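What the Wegener log left out

I've now read the Ekalis write-up of the jaw fault twice, and I still don't buy it. Their version is that the gripper "released early" on 12 of 300 picks, all of them light objects, and that a software update in September will take care of it.

Released early is a generous way to put it. Ngaio Merrick ran the same gripper in Birnley with the update already on, and hers did something else: the jaws closed, stopped short, and reported a good hold. The log said success. The roll of tape was still lying on the table. If the thing can't tell an object from air, I don't see how a new timing value helps, and I'd like to know how many of the other picks anyone checked by eye.

My bigger worry is fingers. A false "holding" signal means the next close command can come while you're reaching in to fix things. The manual gives that one line on page 90. I asked Ekalis whether the stop button cuts motor power or only pauses the program. No answer yet.

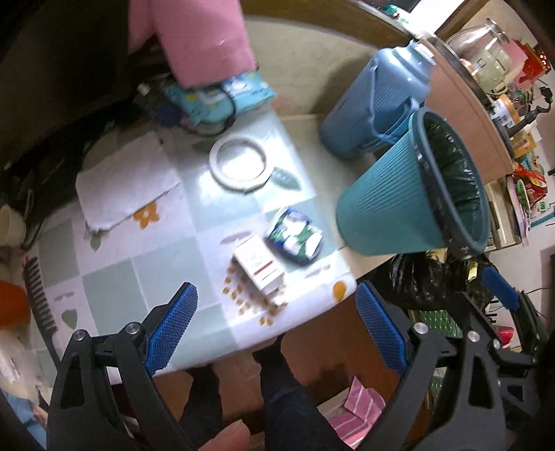

No. 12

Jaws open over the checked cloth, with the tape and the small white carton both in reach. I'm sticking with the tape until they write back.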